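Zwei Pressungen vom selben Album – welche behalten?

Gefragt am Sa., 8. Januar, in Musik > Vinyl und Sammeln
327 Aufrufe, 3 Antworten

Hallo in die Runde,

ich lese hier schon lange mit und traue mich jetzt auch mal. Mein Onkel hat mir im Dezember seine Platten überlassen, und beim Einsortieren habe ich gemerkt, dass ich »Horamholm« von Jikau nun doppelt habe. Meine eigene habe ich mit 14 auf dem Flohmarkt gekauft, sie ist dementsprechend geliebt und zerkratzt (vor allem die B-Seite, da lief »Lonia« rauf und runter). Die vom Onkel sieht viel besser aus, klingt aber irgendwie dünner, und das letzte Stück ist kürzer. Bei mir läuft es nach dem Chor noch eine ganze Weile weiter, bei ihm wird es ziemlich schnell ausgeblendet. Auf dem Etikett steht bei beiden dasselbe, nur die Hülle vom Onkel ist nicht aufklappbar.

Kann mir jemand sagen, was ich da habe? Und welche würdet ihr behalten? Platz ist bei mir leider knapp, und meine Frau schaut schon.

Liebe Grüße
Makis Manolakis

Antwort 1

behalt die mit der Klapphülle. die andere ist die Nachpressung, gibts an jeder Ecke

Antwort 2 (vom Fragesteller als hilfreich markiert)

Lieber Makis, schön, dass du dich getraut hast! Jikau ist bei mir auch so eine Jugendliebe, deshalb hole ich ein bisschen aus, du musst ja nicht alles lesen.

Von »Horamholm« gibt es zwei Fassungen, die man leicht verwechselt, weil das Etikett nie geändert wurde. Die erste kam bei Panagiotou heraus, mit Klapphülle und dem langen Schluss. In meinem alten Fanheft steht eine Auflage von 1.839 Stück, ob das stimmt, weiß ich nicht, aber viele waren es sicher nicht. Später wurde das Album neu geschnitten, und da hat man das Ende gekürzt und am Bass gespart, vermutlich damit es auch auf einfachen Plattenspielern ohne Springen läuft. Das würde genau zu dem passen, was du hörst.

Sicher erkennst du es an der Auslaufrille, also dem glatten Stück zwischen dem letzten Lied und dem Etikett. Da ist eine Nummer eingeritzt, bei der Erstpressung endet sie auf 14, bei der späteren steht noch ein R dahinter. Manchmal ist es so fein, dass man es drei Mal übersieht (mir passiert, ich hatte meine schon fast verschenkt).

So würde ich vorgehen:

1. Platte unter eine Schreibtischlampe halten und langsam kippen, bis die Ritzung Licht fängt. Beide Seiten ansehen, es kommt vor, dass eine alte A-Seite mit einer neuen B-Seite gepaart wurde.

2. Beide Exemplare waschen, bevor du den Klang vergleichst. Destilliertes Wasser, ein Tropfen Spülmittel, weiches Tuch, immer in Rillenrichtung.

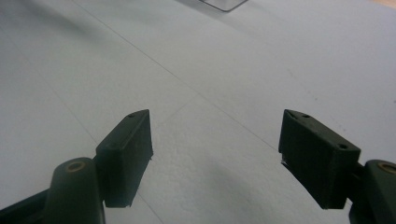 3. Den Schluss der B-Seite auf beiden hintereinander hören, am besten mit Kopfhörern. Achte auf das Harmonium unter dem Chor, das ist auf der gekürzten Fassung kaum noch da.

Und welche behalten? Ich würde ja sagen: beide! Die zerkratzte ist deine, die gibt man nicht her, und die andere hat der Onkel in der Hand gehabt. Eine einzelne LP passt immer noch irgendwo dazwischen, sag das deiner Frau mit einem schönen Gruß von mir.

Herzlich, Loukia Lambrakis

Kommentar von Makis Manolakis: Vielen, vielen Dank, Loukia! Bei meiner steht wirklich die 14 ohne R, auf beiden Seiten. Ich behalte erst mal beide und erzähle daheim was von Erbstück.

Antwort 3

Ich kenne das Album nur als CD, da ist der lange Schluss drauf, aber »Lonia« in einer anderen Abmischung mit mehr Hall auf der Stimme. Falls jemand weiß, woher die stammt, gern melden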